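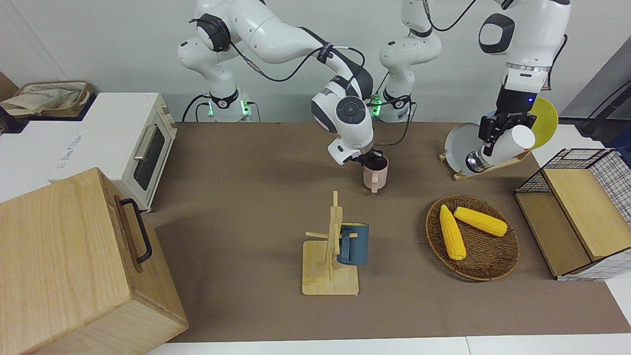 *A pink mug, on its way somewhere.*

I own too many mugs, and I'm not going to do anything about it. Last August I pulled every one of them out of the cabinet, lined them up on the counter, and told myself that half had to go. By dinnertime I'd parted with 2. One had a crack I'd been drinking around for years, and the other was from a bank.

I bring this up because I've been thinking a lot about the things we keep in our kitchens and how they got there. Plates you buy on purpose. Pots you save up for. Mugs just sort of drift in! They come home from fun runs and gift shops and jobs you quit, and before long you've got a full shelf and a very firm opinion about which one is the Saturday-type mug and which one is for soup.

My favorite is a heavy gray thing from a pottery shop called Sæther, up the coast from where my parents used to rent a cabin. I was in there getting out of the rain (it was a wet, miserable vacation) and I picked it up mostly so I'd look like a customer. It fit my hand. I've had it so long that the glaze has worn dull right where my thumb goes, and I still get a little nervous when a guest reaches for it.

My sister is the opposite. She has a matching set in plain white from Toston, she replaces any that chip, and her coffee tastes exactly like my coffee. I've tried to argue with her about this and I keep losing.
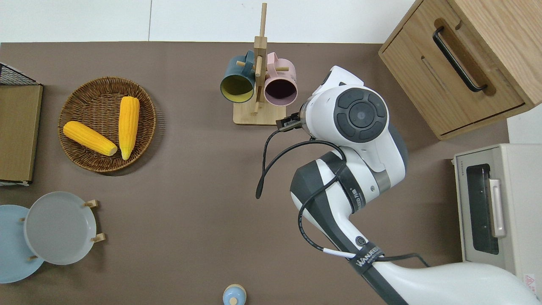
*A mug tree, for those who like theirs off the shelf.*

Then there's storage, which is where families really fall out. My grandmother hung hers on hooks under the cabinet, and every time a truck went by they'd tick against each other. I loved that sound. When I moved into my first apartment I screwed in a row of hooks just like hers, except I put them straight into a piece of trim, and they came down in the middle of the night -- 3 mugs gone and one very startled cat.

After that I stacked. Stacking is fine until you want the one on the bottom, and I always want the one on the bottom. A friend swears by turning them upside down to keep out the dust. My mother thinks upside down traps a stale smell. I've tried both and I can't smell a thing, but I do it my mother's way when she visits.

The other place mugs come from, of course, is the flea market. The one at Gemov runs in the parking lot behind the old feed store, and I go early, before seven, with small bills and a thermos. People set out whole kitchens on card tables. You see the wedding china nobody's kids wanted, and the fondue sets, and the one good bread knife that's always sold by the time I get there.
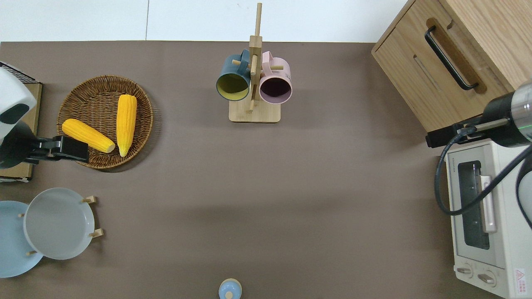
I rarely leave with what I came for. Last time I wanted a pie dish and came home with a butter crock and a pair of egg cups shaped like boots. I don't eat boiled eggs! But the woman selling them told me they'd been her aunt's, and that the aunt kept paper clips in them, and now so do I.

My husband would like it noted that he has a single mug, a dented enamel one from a camping outfit called Flirkerent, and that he's had it since college. He rinses it, he hangs it on a nail by the back door, and he's done. I admire this and couldn't live that way for a week.

So the cabinet is full again. The spot where the bank mug used to be went to a speckled blue one I found in September, a bit lopsided, with a handle big enough for three fingers. I've been using it for tea in the afternoon. The gray one still gets the mornings.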